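Fullircombe Laundry Room - Photo Gallery

Welcome to my small gallery. My name is Cirilo Zepeda and I look after the clothes of our sports club, Zimitz. In April we moved everything from the old storage to the rooms in Fullircombe, and many members asked me how it looks now and what happens with the jackets after the season. So I made this page. Most of the pictures come from the days when we sorted and folded.

The gallery has 137 pictures in total, but they are divided over several pages, because the old computer of the club becomes slow when there are too many. On this page I put only the jackets. The shorts and the socks are on the next one.

First, a few words about the clothes. We own 83 jackets and track tops, in different sizes and from different years. Some were ordered from Viltell, and the older ones came from a shop with the name Pap, which is closed already for a long time. The older ones have a softer collar and I like them more, but the zippers are weak. 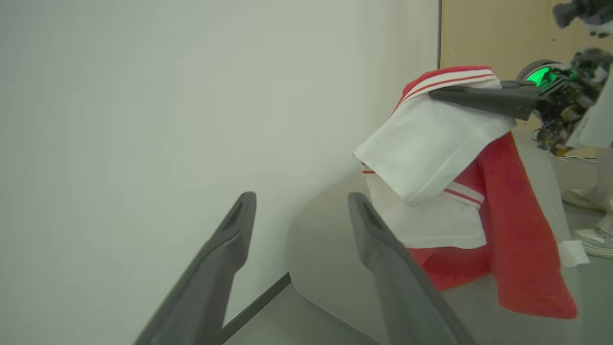
Red and white top, held up by the collar. The two thin red stripes run along the white edge.

I am always happy when a jacket hangs free for a moment before it goes on the pile. You see the shape better, and also if a sleeve is turned inside out. When I fold at home I lay the jacket on its front, bring both sleeves to the back, and then fold it one time from the bottom to the top. The collar stays outside - in this way we can read the size on the label without opening the whole pile.

White collars need more attention than the red parts. Please do not use hot water for them, the red can go into the white and it does not come out again. I wash them inside out, with cold water, and I dry them on a hanger and never on the heater.

If you still have a club jacket at home and you do not play anymore, please bring it back to Fullircombe. Three are missing from my list, all in size medium. You can leave them at the door of the laundry room with your name on a paper.

Last update of this page: Friday, May 25, 2018

Next page: Shorts and socks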